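Linen and laundry room inspection - checklist with comments
Hedilis guest house, ground floor, room 2

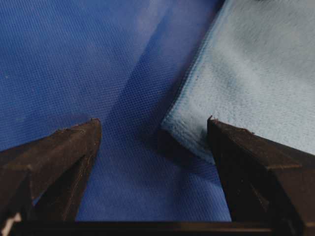
Viorica Vlad

Date of inspection: March 22, 2022
Present: Viorica Vlad, Matěj Hudec
Ratings used: OK / Attention / Action

1. Floor and walkways
Rating: OK
Clear from the door to the sink. The mat in front of the machines lies flat and the corner that used to curl has been trimmed. Keep trolleys on the left of the room so the door can open fully.

2. Mesh fabric and cloths
Rating: Attention
The blue mesh should be checked by hand as well as by eye. Run a palm over it and feel for pulled threads, particularly near the seams. Small holes can be mended. A hole that takes a fingertip means the piece is withdrawn.
The pale light blue cloths are for glass and mirrors only. A cloth laid on the mesh should be lifted off before the mesh is checked. Matěj found two at the last check that had been used on the floor and they went into the rag bag. Please don't put them back in circulation after a wash.

3. Sorting
Rating: OK
Labels are readable and at the right height. Kitchen cloths are still being mixed with bathroom cloths at weekends - I have spoken to the weekend staff and will look again in May.

4. Washing machines
Rating: OK
Both doors seal properly. Filters were cleaned and the date written on the card. Mesh items go in at 40 degrees and never with anything that has a zip or hooks. The drawer on the Astell needs a wipe more often than it gets one.

5. Dryer
Rating: Action
Lint screen was full when I opened it. This is a fire risk and has to be emptied after every load, including the last one of the day. The hose at the back is sound but sits too close to the wall. Zlatko Omerović to pull the dryer forward and check the clip. Mesh fabric does not go in the dryer at all.

6. Detergents and chemicals
Rating: Attention
Cupboard locked, key in its place. One bottle of Finari descaler had no cap and has been thrown away. Data sheets are in the folder but the one for the stain remover is an old version. Despina Berisha will print the new one.

7. Electrical
Rating: OK
Sockets, plugs and leads looked at, no damage found. Iron tested, sticker number 521. The extension lead behind the shelves has been removed and should stay out.

8. Shelves and storage
Rating: Attention
Heavy bedding is again on the top shelf. Move it to waist height and put the light items up there. The step stool is steady and its rubber feet are all in place. Brackets are tight except the one nearest the window, which moves a little when pushed.

9. Ventilation and damp
Rating: OK
Fan runs and the grille is clean. Slight smell of damp in the corner by the sink, no marks on the wall. Leave the window on the latch while the machines are on.

10. First aid and fire
Rating: OK
Plasters and eye wash in date. Blanket on its hook. Extinguisher gauge in the green.

Actions carried forward
Dryer hose and clip - Zlatko Omerović
Data sheet for stain remover - Despina Berisha
Shelf bracket by window - Velimir Bošković
Replacement glass cloths, order from Golob - Matěj Hudec

Copy of this sheet to be kept in the blue folder by the door. The previous sheet can go to the office.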